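Laborbuch Dosierplatz, Eintrag 07/02/2021

Betreff: Abfüllen aus der Spritzflasche nach Gewicht, Fortsetzung der Versuche vom Dezember.

Gegenstand der heutigen Reihe war die Frage, ob sich die Zielmenge von 30 g mit der Spritzflasche ohne Nachkorrektur einhalten lässt. Verwendet wurde Leitungswasser mit Verdicker Stirnus, angesetzt zu 300 ml. Die Waage wurde vor Beginn mit dem 200-g-Prüfgewicht kontrolliert, Abweichung nicht feststellbar. Nach jedem Durchgang wurde der Becher geleert, ausgewischt und neu tariert.

Es wurden 23 Durchgänge protokolliert. Die Einzelwerte liegen im Ordner Juvico, Blatt Dosierung. Die ersten Durchgänge fielen durchweg zu hoch aus; der Nachlauf aus der Düse ist beim Absetzen zu berücksichtigen. Ein früheres Absetzen führte zu brauchbaren Werten, die Streuung bleibt jedoch für den Bericht an Mitmont zu groß. Die Anzeige reagiert beim langsamen Zulauf träge, es ist daher vor dem Ablesen zu warten.

Offen: Düse enger wählen? Ansatz dünner? Becher stets weit hinten auf der Waage oder mittig?

Zum Zustand des Platzes: Waage mit rosa Becher mittig auf dem Tisch, Flasche links daneben liegend. Rechts neben der Waage befindet sich ein kleiner hellbrauner Fleck auf der Tischfläche. Reinigung ist nachzutragen.
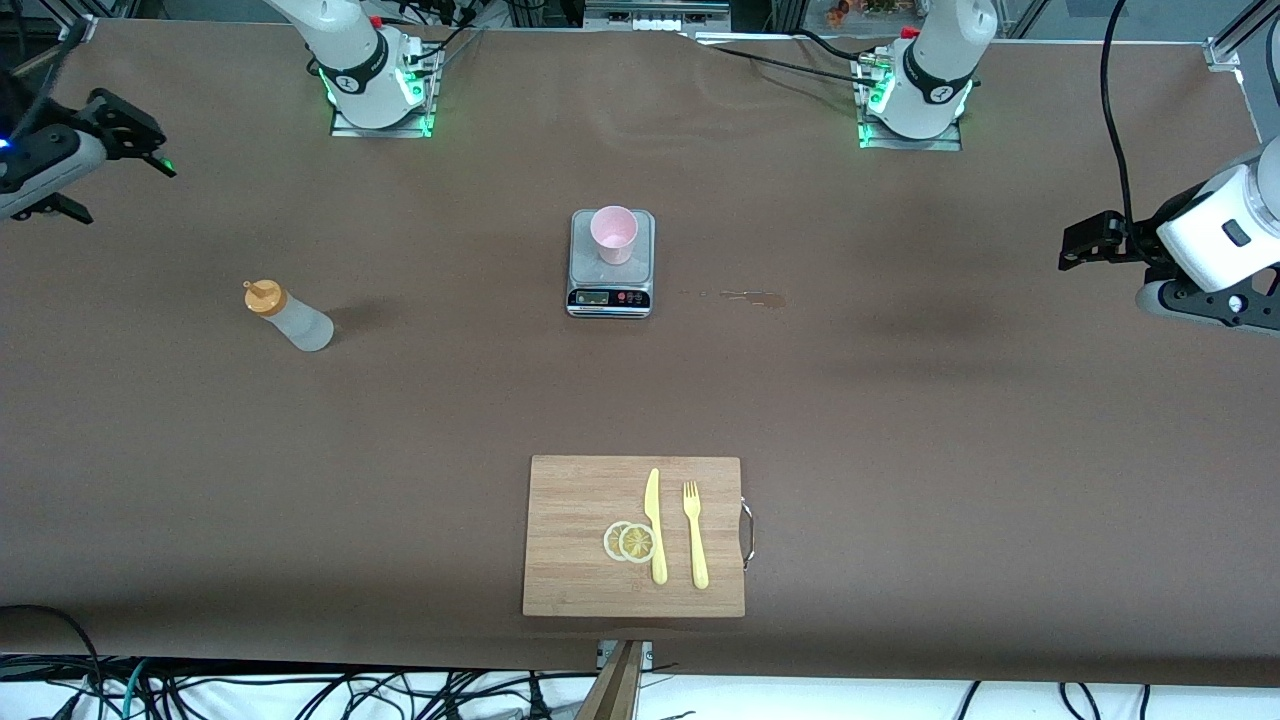 Marloes Lambrechts: Die Flasche bitte künftig stehend lagern, sonst sammelt sich der Ansatz in der Düse und der erste Hub fällt zu groß aus. Das könnte einen Teil der hohen Anfangswerte erklären. Vor der nächsten Reihe außerdem zwei Hübe verwerfen und erst dann tarieren.

Wird übernommen. Neue Reihe mit unverändertem Ansatz.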